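Notebook, table set, September
Entry started 2:40 pm

Back on the tic-tac-toe set. Canivix want to know whether we'd sign off on it as a classroom and demo item, and I have been the one saying no, so it's only fair that I'm the one who has to write down why. Oanh Mai read the last entry and wrote "you just don't like tic-tac-toe" in the margin. Noted. I don't, much.

What their sheet claims: the marks read from any side of the table, the board stays flat, and players can tell the two sets of cubes apart "at a glance." I want to look at those three and leave the rest of the sheet alone. The paragraph about strategic thinking in particular can stay where it is.

Setup: black table, paper grid, X cubes and O cubes. Same table as last time. I had wanted a pale one for comparison but the pale one is full of Skidorby parts, and it will stay full of Skidorby parts until they decide where their shelving goes.

The marks

The X is fine. White on black, straight strokes, hard to mistake for anything else. Turn it a quarter and it's still an X. Turn it an eighth and I suppose it's a plus sign, but there's no plus in this game.

I have more trouble with the O. It's a closed ring with the cube's own color inside, so all the work is done by the dark line. Straight above it you get a ring, no argument. Come at it from a low chair and the ring flattens, and one side of it looks heavier than the other.

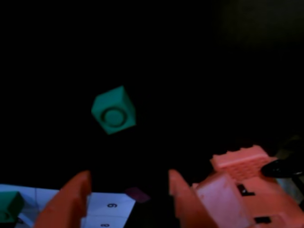
Tidside's answer, when I brought this up, was that a flattened ring is still a ring and that people have been reading coins and plates at an angle for quite a while. True. My complaint is smaller than that. A cube can land with its ring facing a player and a plain side facing up, and then the person across the table is looking at a plain block. They know it's an O cube from the color. So the color is carrying the game and the mark is decoration. If that's how it works, fine, but then the sheet should say color and stop talking about marks.

Tried it on myself from the stool with the low seat. No mix-ups between X and O. That's a point for them and I'm putting it down. I would still like to see it with somebody who has trouble with greens, and I don't accept "the black ones are much darker" as a test result, even if I expect it to be right.

One more on color. Black cubes on a white grid stand out very well. Black cubes waiting beside the grid on a black table are a different matter. I put one down off the paper, looked away to write the line above, and then felt around for it. Oanh says buy a tray. The set doesn't come with a tray. If it needs a tray, the tray belongs in the box.

The board

It's paper. I keep coming back to this. Canivix call it a "play surface," which is a lot of words for paper. The stock is 200 gsm according to Tidside, and the printed grid should measure 155 mm on a side. I got 155 on the ruler both ways, so the printing is honest.

Staying flat: with tape at the corners, yes. Without tape I don't believe it, and I notice that the sheet shows no tape at all. We used the purple tape because it was the roll on the bench and because I can see it against both the white and the black. It lifts clean from this table. I would not promise that for a varnished desk.

The squares have small numbers printed in them. I asked what for and was told it's so that people can call out a move. Fine, but from my side they were upside down, so whoever sits where I sat has to call out an 8 or a 6 and think about it first. The 6 and the 9 are the obvious trap. Turn the board around and each looks like the other, and there's no bar under either of them that I could find on the proof. On a board with nine squares that somebody is always going to be reading from the wrong end, this was avoidable. An underline would do it. So would letters, or nothing.

Oanh's view is that once there are five cubes down, most of the numbers that matter are covered anyway. I can't decide if that is a defense of the numbers or a reason to drop them.

Moving cubes around

Played 6 games, Oanh as O. I'm not recording wins, because two adults playing this properly will draw until they get hungry. What I wanted was whether the cubes stay where they're put and whether you can set one down without nudging its neighbor.

Notes as they came:

1. Cubes fit inside the lines if you are a little careful. If you aren't, they sit crooked and nothing bad follows except that it looks untidy.

2. Picking a cube up from between two others is the fiddly part. Top middle with both top corners taken is the worst one I found. I would like the grid one size larger. Tidside say that means a different sheet size and a different price, and I'm sure it does.

3. Position worth keeping, O to move if X opened: X in both top corners and middle right, O top middle and bottom right. The top row and the right column are both blocked, so it looks dead. It isn't quite. If O lets X have the center, X threatens two ways at once. O takes the center, X has to answer bottom middle, and it's a draw after that. Good one for a class, better than the one printed on the Canivix card, which is over before it starts. 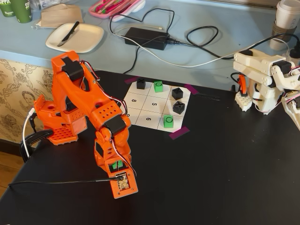 What I'd sign and what I wouldn't

Would sign: X and O can be told apart by color on this board in this light. Grid printed to size. Cubes are pleasant to handle. I resisted writing that last one for a page and a half.

Would not sign: "marks read from any side." Would not sign "stays flat" without the word "taped" next to it. Numbers need a bar under the 6 and the 9 or they need to go.

Open: the proper color check. Pale table. Whether Lại is really going to be the name on the box, given that half of the office can't type it and the other half says it wrong. Oanh can, and she thinks it's a good name for a game you play over again. I'll give her that one.

Left the tape down. The purple roll goes back in the top drawer, please, and not in the Skidorby crate where I found it this morning.

Closed 5:15 pm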